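Section 3. Getting your built-in microwave ready for everyday use

Thank you for choosing the Cakorwood built-in microwave. Section 2 dealt with the fitting, so by now the oven should be snug in its housing and plugged in. Do put the kettle on and take your time over this part – it is short, but it is well worth reading through once before you start.

1. Peel the clear film from the control panel and wipe the cavity with a soft, damp cloth.

2. Set the clock. Hold down CLOCK until the figures flash, turn the dial to the right time and press CLOCK again. Please remember to do this again when the clocks change in spring.

3. Heat a mug of cold water on full power for 3 minutes. You may notice a faint smell the first time, and it should soon fade if you open a window.

Caution: Never run the oven empty, and never use dishes with metal rims or gold patterns.

Note: The fan may carry on for a little while after the bell. Please leave the power on until it stops by itself.

4. Open the door fully before putting food in or taking it out. Stand shallow bowls on a plate, so you have something steady to hold if the bowl gets hot.
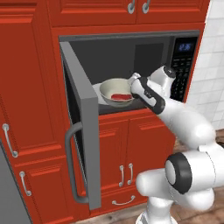

Fig. 12. Door fully open, with the bowl standing on a plate.

5. Close the door gently until it clicks, choose your power level and press START.

If the display shows F3, turn to Section 7 or ring the Faulkner helpline, quoting model 1489.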